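Search this site
Enter keywords Go

Print this page | E-mail this page

Workroom notes: the big table at Pengate

The white table in the back workroom is open for use again. It was out of service for 18 days while the legs were leveled and the top was cleaned, and several members asked when they could book it. You can book it now. The sheet is on the clipboard inside the door, and the phone line works too if you leave your name and the hours you want.

The table stays where it was. We looked at turning it so the long side faced the windows, but the shelving from the old Burnine unit would have had to come out first and there is no place to put it. Meifang Kong measured the room twice and got the same answer both times.

A few points on using it.

The grid on the top is faint and it is going to stay that way. Please do not go over the lines with marker or pencil. If you need darker lines, lay a sheet of tracing paper down and draw on that. There is a roll in the flat drawer, and Éabha Horgan orders more when it gets low, so tell her when you open the last one.

Cut on a mat. The mats are kept upright beside the sink. The top is not a cutting surface, and a blade line across the grid does not come out.

Small reddish-brown specks are still on the surface near the grid. We tried dish soap, then the Nuchit cleaner, and some of them did not lift. Leave them alone. Scouring pads dull the white and the dull patch is worse than the marks.

The white pole on the round base belongs on the table. Move it by the base if you need the room, and put it back toward the left when you finish. Please don't hang coats on it.

Glue and paint jobs go on the bench by the door, as before. Paper, fabric, small assembly and layout work are fine on the white table.

The rest of the workroom still needs sorting. Cleaning was held to the table and the floor under it, and the benches and shelves were left for October, when we have the room to ourselves for a week. If you have a project box on a shelf, put your name on it before then. Boxes with no name will go in the hall cupboard and stay there for 9 weeks.

Costs, for those who asked: the leveling and the new feet came to $225, paid out of the room fund. Droltura did the work and also looked at the wobbly stool, which they could not save. It has gone. The wooden strip along the edge of the table was left as it is – it is sound, and replacing it would have meant taking the top off.
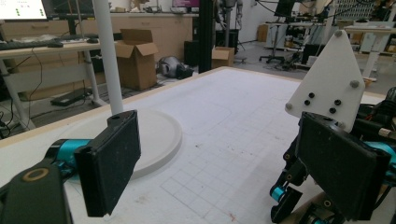 The white table in the workroom, with the pole on its round base.

Booking is by the half day, mornings or afternoons. Wipe the top with a damp cloth when you are done and check the floor for pins. If something is broken or missing, write it on the sheet with the date. Questions about the table go to Meifang Kong at extension 2056. Questions about supplies go to Éabha Horgan, who is in most mornings.

Last updated: 27 May 2007

Print this page | E-mail this page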